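Workshop Tips: What to Bring Home From an Open Day

The Pulholm training center opened its doors in October and had several robot cells running for the public. Most visitors came to watch the arms. We went with a notebook and wrote down what the people setting up the work were doing, which is more use to anyone with a bench in the garage. The tips below come from two of the stations, the harness table and the sorting table.

Clear the bench before you start. At the harness table the parts were laid on a bare, smooth top with nothing else near them. The staff from Hendusura, who ran that station, said most of their bad picks came from clutter. The same goes for hands. Move the coffee, the tape and the last job off the surface, then put down the one piece you are working on.

Watch the glare. A shiny top is easy to wipe but throws the ceiling light back at you, and a small clear part can vanish in the bright patch. Move the lamp to one side or turn the work a quarter turn. At home a sheet of dull gray card under the part does the job. Tape the corners down or it will slide.

Lay wires out with the ends pointing the same way. If the connectors all face the hand that will pick them up, you won't drag one wire across another to get at it. Let the wire keep its own curve. Forcing it flat makes it spring back when you let go.

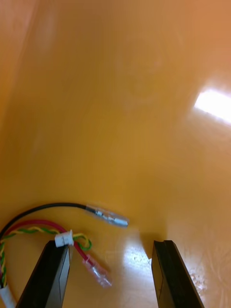
Vol. 16, No. 2

Keep clear sleeves on crimped connectors where you can. You can see the metal barrel through them and check the crimp without pulling anything back. With a solid-color sleeve you have to slide it off to look, and on small terminals it may not go back on well.

Twist the thin wires in pairs. A twisted pair stays together when you move the harness and is easier to follow back to its plug. Two colors that contrast, such as yellow and green, are easiest to trace. Don't twist right up to a plug. Leave a little slack so there is no pull on the pins.

Hold the plug, never the wire. The Pimis gripper at the sorting table was set to close on the housing only. Pliers with flat, smooth jaws are better for this than the serrated kind, which chew up soft plastic. If the plug has a latch, press it fully before you pull.

Open wide, close slowly. The demonstrators set the fingers well apart before coming down over a part. With tweezers or pliers people tend to start nearly closed and poke at the thing until it moves. Open the tool, lower it over the part, then close.

Sleeve the bundle where it will rub. A short piece of white or black tubing over the gathered wires is enough in most small appliances. Slide it on before you fit the connectors. If you use heat-shrink, keep the heat gun moving and stay clear of the plugs.

Protect the tabletop. Metal tools leave scuffs on a glossy finish and polish won't take them all out. A cutting mat costs less than a new top. Lift tools off the surface when you move them.

Write down the part number before you throw out an old harness. The Brekke parts counter at the open day could match a plug from its number in a minute or two, but a loose plug with no number meant going through the drawers. We put ours on a strip of masking tape around the bundle.

Questions about these tips can be sent to the Workshop Page, Box 3712. Please include the make and age of the appliance if you are asking about a repair.

Page last revised 10/01/2020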